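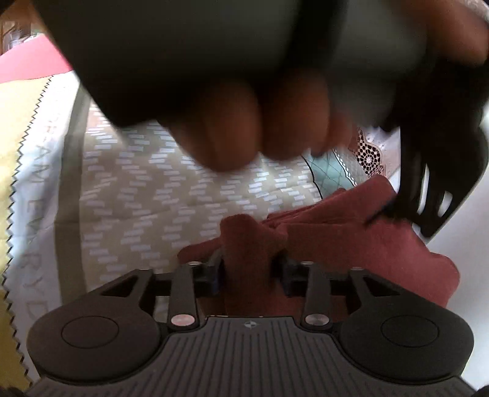 4.3 Picking soft items with the hand-held gripper

Read section 4.2 (charging and pairing) before you start. The Nanent gripper must be paired, or the recording will not be saved.

1. Put the items on a flat, soft surface. A made bed is suitable. A patterned sheet is permitted.

2. Hold the gripper level, with the ribbed panel between the two pads facing you.

3. Bring the jaws down to the cloth and close them on one raised fold. Do not try to grip a flat area. Towels and fleece are easiest when they are bunched up a little.

4. Keep the jaws closed for 2 seconds before you lift. The app gives a short tone.

5. With the free hand you may hold a second item, for example to move it out of the way. Keep the fingers behind the line of the jaws.

6. Lift slowly, carry the item to its place and open the jaws fully.

Note: Straps, cords and loops can catch on the linkage arms. Move them to the side first. If a strap is caught, open the jaws and pull it out by hand - do not shake the tool.

CAUTION: Check the four silver pivot screws on the arms before each session. If a screw is loose, stop and tighten it with the key from the Erkurent tool bag. Do not use oil. Oil leaves marks on fabric.

Note: Lint collects in the triangular cut-outs of the frame. Clean them with a dry brush after every 6 sessions.

If the app shows code 358, the jaws did not close completely. Remove some cloth and repeat from step 3. For code 583, see section 7.

Revised February 17, 2024, T. Van Rooij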